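The Tooth Fairy Has Some Explaining to Do

Wednesday, April 24, 2024

My youngest lost a tooth on Sunday, in a grilled cheese sandwich, and by bedtime the whole house was in an uproar because she wanted to know what time the Tooth Fairy was coming. I told her I had no idea. She wanted a window. Like the cable company! "Between ten and two," I said, and she nodded like that was reasonable service and went off to brush what was left.

So then I was lying in bed thinking about the Tooth Fairy, which is not how I usually spend a Sunday night, and the more I thought about her the more questions I had. We let this woman into our homes. She comes in after dark, she doesn't ring the bell, she slides her hand under the pillow of a sleeping child, and she leaves with a body part. And we all think it's adorable. If my neighbor did that once, there would be a meeting.

And what is she doing with them? I've read every picture book on the subject at least a dozen times and the stories don't match. One says she builds a castle. One says she hangs them in the sky as stars. Another one (the one from the library with the torn cover and something sticky on page nine) says she gives them to newborn babies, and I'm sorry, I had two babies and neither of them arrived wearing somebody else's molars. I would have noticed. I was right there.

I did some math while I was lying there. My brother Dan and I had 20 baby teeth apiece, same as everybody, and my mother swears we got a quarter for each one. That's ten bucks for the pair of us, start to finish. My daughter came home in January and informed me that a boy in her class got a twenty for ONE TOOTH. Not even a front one! I don't know what his parents were thinking, but they have ruined it for everyone on the bus route. I went digging in the change jar that night to see what the household could stand to lose, and I dumped it all out on the kitchen table and counted 144 quarters, one Canadian dime and a button. I put the button back in. I don't know why.

You have to feel for her a little, though. Think of the hours. Santa works one night a year and takes the rest of the time off to get in shape for chimneys (or not). The Easter Bunny gets one morning, and he doesn't even have to go inside if the weather's nice. The Tooth Fairy is on call every single night, holidays too, and there's no schedule. Teeth come out when they come out. They come out in corn on the cob and at swim lessons and in the back seat on the way to Grandma's, where they go down between the seats and have to be found with a flashlight by a grown man saying words.

She doesn't get cookies, either. Have you ever left a cookie out for the Tooth Fairy? I never have and I feel bad about it now.

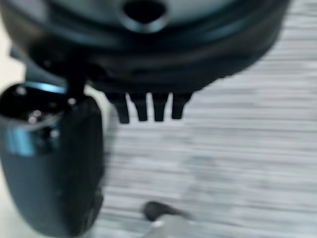
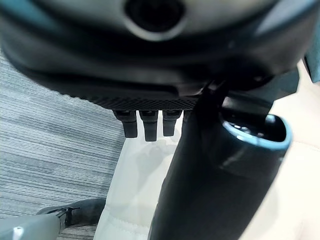
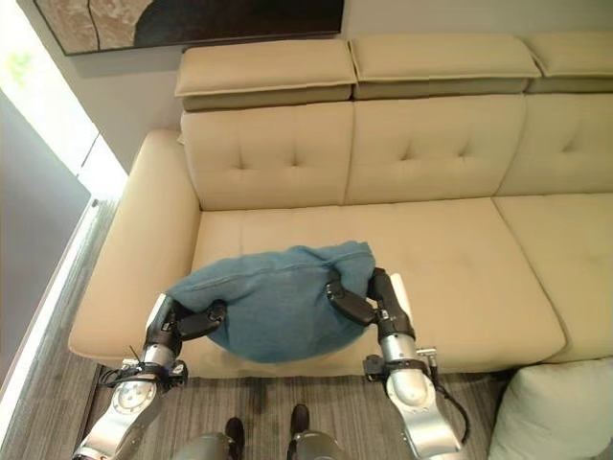 Last photo: teal blanket, cream sofa.

Anyway. Sunday night. I had promised between ten and two, so at ten-fifteen I was all set to wait up a little while and then, you know, leave the rest to the professionals. I sat down to watch one episode of something. The next thing I knew it was ten after six in the morning and there was a small person standing over me with her arms folded.

"She didn't come," she said.

If you have never been looked at by a seven-year-old who has been stiffed by the Tooth Fairy, I can't describe it to you. I have been audited and it was friendlier. I said maybe there was traffic. I said maybe she'd had a lot of stops in Mallar and was running behind, because they've got that new school over there and it's all second graders. I said, had she checked the WHOLE pillow? And while she was stomping up the stairs I was going through my coat pockets like a raccoon.

I had a five, a ten and a coupon for windshield wipers.

My husband, who had slept great, thank you for asking, came down right about then and asked what all the noise was. I explained in a whisper. He said when he was little they put the tooth in a glass of water on the windowsill and in the morning there was a coin at the bottom, so you couldn't lose it, and you couldn't forget because the glass was sitting there staring at you. I said that was very helpful information to have at 6:14 on a Monday.

What saved us was the dentist. We go to Dr. Arūnas Kuusk, a lovely man with very large hands, and at her last visit he gave her a little plastic treasure chest for teeth and told her that the Tooth Fairy sometimes comes a night late when it's an especially good tooth because she has to send for a bigger bag. I had completely forgotten this. She hadn't! She came back down, still with the eyebrows, and I watched her work it out all by herself over a bowl of cereal. "It WAS a really good tooth," she said. I told her it was the best one I'd seen all year.

So the tooth went back under the pillow Monday night, in the chest, with a note. The note asked three things: what is your name, do you have a dog, and can I have the tooth back. Those are fair questions. I wrote the reply in tiny curly handwriting with my left hand, and it took me most of an hour, and it said her name was Queiroz (it was on the calendar from the tile place, I was tired), that yes, she had a very small dog, and that the tooth was already in the castle. I went with castle. I figured we needed to pick one.

She left five dollars. I know, I know. There was a late fee.

It was a big success, except that on the way to school yesterday my daughter told the whole back seat that the Tooth Fairy is named Queiroz and has a dog, and the kid we carpool with said no, HIS Tooth Fairy is named Brenda. There was a long silence and then the two of them decided it must be done by neighborhood, like the mail.

There's another one loose already, top left. She was wiggling it at dinner. I've put a five in the drawer with the takeout menus and set an alarm on my phone for eleven, every night, until further notice, and if you're ever over here late and you hear a harp, please don't mention it to the kids.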